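4.2 Fitting batteries in the Zumside wall thermostat

1. Turn the heating off at the unit and slide the cover down.

2. Fit two new AA cells, matching the marks in the tray.

Note: The box promises 100 weeks per set. We'd treat that as a best guess – a cold hallway will shorten it.

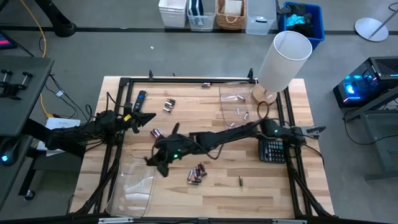 3. Close the cover and hold Set until the colour of the display changes from grey to white.

4. Enter the installer code, 1289.

Caution: Don't mix old and new cells, whatever the "low drain" sticker suggests. The battery gauge reads full for far too long, so check it yourself each September.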